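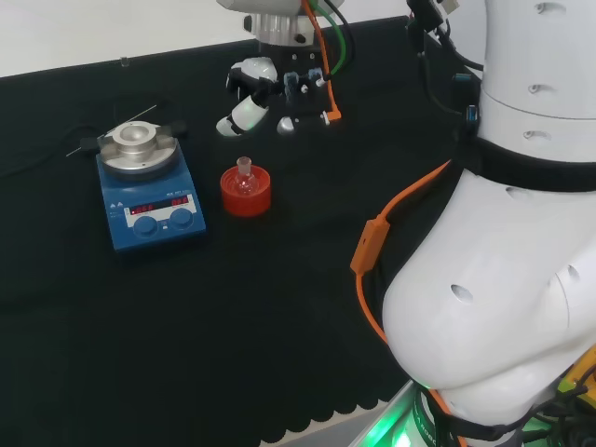
Ticket 1691: Gripper comparison, flask moves at the hotplate station

Status: open, waiting on parts
Opened by: Ismael Barros
Assigned to: Ismael Barros, Séverine Coste
Site: Planside bench lab
Last edited: 27th July

What's going on

Hi all, I'm opening this one so we stop passing the same questions back and forth in chat. We're trying to pick a gripper for the small-glass jobs: lift a round-bottom flask out of its cork ring, carry it over to the stirrer hotplate, set it down in the metal holder, let go, back off. Same arm, same bench, same black cloth for every run. The two grippers in the running are the Wusix fingered one (on the arm now) and the Sullent parallel jaw that Fernanda used on the vial racks.

The trouble is the Wusix. It grabs the neck just fine, then when it lifts, the flask tips a little and the ring comes up with it. Not every time! But often enough that I don't want to run it with anything in the glass.

What I've tried so far

Entry 1
Ran 9 picks with the stock finger tips, empty flask, ring in its usual spot to the right of the hotplate. The ring came up with the flask on 6 of them. On the other picks the flask came out clean and went into the holder with no fuss, which is kind of maddening, because the program was exactly the same each time.

Entry 2
Figured it was the cloth. It's soft, it bunches, and I thought maybe the ring was sitting crooked. Pulled the cloth tight, clamped the back of it, and ran again. No change I could see. I put it back the way it was, since the cameras do better with clear glass on black and I'd already saved the exposure settings for that.

Entry 3
Slowed the lift way down. This helped some. The ring now lets go partway up and drops back, and it makes a little thunk that I really don't love (sorry to whoever was on a call). So I think we're looking at plain old friction between the bulb and the inside of the cork, plus a pull that isn't straight up.

Entry 4
Séverine asked if the wrist was really square to the table. Good question! I put a machinist's square next to the gripper body and it was leaning. Not by much, but with a neck that narrow you don't have much room to be wrong. Redid the tool calibration from scratch. After that the tipping is a lot better, though it's still there when the fingers close unevenly.

Entry 5
About those fingers. When both of them touch the neck together, everything is lovely. When one gets there first it shoves the flask over before the other one catches up. I swapped the two air lines at the gripper to see if the slow side would move to the other finger, and it did. So it's the supply and the finger itself is okay. I've asked Welington for new tubing cut to matching lengths, plus a pair of flow restrictors so I can tune the sides separately.

The Sullent, for comparison

Fernanda ran the same pick with the parallel jaw back before I took the station over, and her notes are in the shared folder. Short version: the jaws are tied together mechanically, so they always close evenly and the flask comes straight up. She had no lifted rings at all. But it's a wide gripper, and at the drop-off end it keeps wanting to hit the clamp bar that runs across the flask holder. She had to bring it in turned sideways, and that put the elbow in a pose the controller complained about. She also bumped the temperature probe once and we had to reset it. The Wusix fingers come in at an angle and miss all of that.

So one is nicer at the ring and the other is nicer at the hotplate. Of course.

Cable stuff, while I'm in here

The orange cable on the lower part of the arm rides through a little clip, and I've been checking it between runs. When the wrist turns all the way over toward the hotplate side, the slack gets used up and it tugs. I'd like a longer loop there before we let this go overnight. Please don't just tape it. The last taped one peeled off and got under the strap.

Comments

Séverine Coste: Did you try a taller ring? If the bulb sits higher there's less cork touching it. We have 2 spares in the drawer under the balance.

Ismael Barros: Haven't yet, but I will. I'm a little scared of it being tippier, so I'll do it with the slow lift first.

Lindalva Barros: Van Dusen sells softer finger pads in the same bolt pattern. Softer pad might forgive the uneven close. I can put in a request, just tell me which thread.

Ismael Barros: Yes please! M3, same as the stock ones. I'll measure the depth and add it to the request.

Welington Macedo: Tubing is here, restrictors are not. Supplier is saying October, which seems nuts for two small pieces of plastic. Want me to look somewhere else?

Ismael Barros: Please do, I can't hold the station that long. If you find any that fit the same tube I'm happy.

Fernanda Nogueira: If you end up putting the Sullent back on, load my sideways approach but raise the last waypoint first. The saved one is the version that hit the probe.

Next up

Fit the matched tubing and run the Wusix again with the old lift speed.
Try the taller ring, slow lift, empty flask only.
New loop for the orange cable, then a full wrist turn by hand to check the slack.
Keep this ticket open until both grippers have a full set of runs with the new calibration. Fernanda's numbers are from before it, so I'll need to redo hers too.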